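CER 110 Introduction to Ceramic Materials
Lurndale Community College
Handout 3: Glazes, firing and surface
Revised 21 Aug 2024

Read this before the second lab. The quiz covers sections 1 through 5. Section 6 is for the lab report only.

1. What a glaze is

A glaze is a thin layer of glass melted onto a clay body. It goes on as a powder suspended in water and becomes glass in the kiln. Window glass is made to be poured or floated, so it runs when it is hot. A glaze has to stay on a vertical wall while it melts, which means it must be stiffer at its working temperature. Most of the recipe work in this course comes back to that one requirement.

Every glaze has a glass former, a flux and a stabilizer. The glass former is nearly always silica. Silica alone melts above 3000 degrees F, far too hot for our kilns. The flux brings the melting point down. Common fluxes are sodium, potassium, calcium, zinc and boron, all added as oxides or as minerals that contain them. The stabilizer is alumina, usually from clay or feldspar. It thickens the melt and keeps it from sliding off the pot.

2. Gloss and matte

A glossy surface is smooth glass. Light hits it and comes back mostly in one direction, so you get sharp highlights on a curve. A matte surface scatters light. There are several ways to get one:

Underfired: the glaze never fully melted. It may feel dry and it can stain. Do not call this a matte glaze in your report.
High alumina: the melt is stiff and does not level out.
Crystal matte: small crystals grow in the glass as it cools. Slow cooling makes more of them.

Two tiles dipped in the same bucket can come out differently if one kiln cooled faster. Write down the cooling schedule along with the top temperature.

3. Color

Color comes from metal oxides or from prepared stains. Cobalt gives blue and is strong, so half a percent is often plenty. Copper gives green in an electric kiln and can give red in a gas kiln with little oxygen. Iron runs from pale yellow to brown to nearly black. Manganese gives brown, and in alkaline glazes it leans purple. Stains are fired ahead of time and ground, and they hold their color better from batch to batch. Some pink and purple stains use chrome and tin together. These need calcium in the base and tend to fade if there is zinc.

We use the Restum line of stains in lab. The jar number goes in your notebook, not just the color name. The names changed when the labels were redone and the older jars are still on the shelf.

4. Fit

Clay and glaze both shrink as they cool. If the glaze shrinks more than the body, it is pulled tight and cracks in a fine net. This is crazing. If the glaze shrinks less, it is squeezed, and at the worst it flakes off rims and handles. This is shivering. Crazing is more common. The usual first step is to add silica in small amounts and fire again.

Crazing can show up weeks later. Tiles from January should be checked again before you throw them out.

5. Firing

The first firing is the bisque. It drives off water and burns out organic matter, and it leaves the clay hard but still porous. Go slowly up to 400 degrees F with the lid propped. The glaze firing for our low-fire body stops at just under 2000 degrees F. Do not open the kiln until the display reads below 200.

Keep glaze a quarter inch clear of the foot. Wipe it with a damp sponge.

6. Lab report

Weigh dry materials on the Gemby scale and record to the tenth of a gram. Sieve twice. Dip each tile for three seconds. Your report should include the recipe, the batch weight, the firing log and one paragraph on surface. Use the words from section 2. "Shiny" is not enough.

Reports go in the box outside room 19. Late reports lose one grade.

Reading: Mokgethi reader, chapter on glass formers. On reserve at the library desk, call slip 3879.

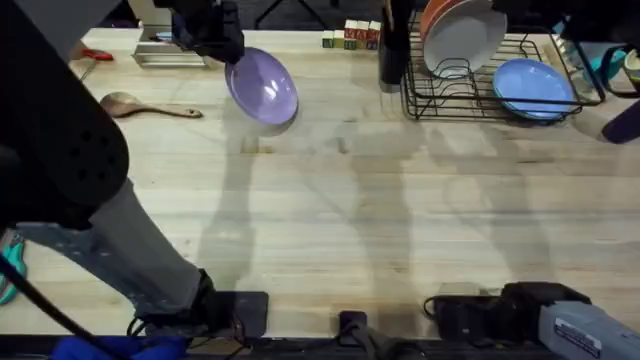

Fig. 1. Glossy surface, lavender-purple bowl. Note the highlight on the inner curve (section 2).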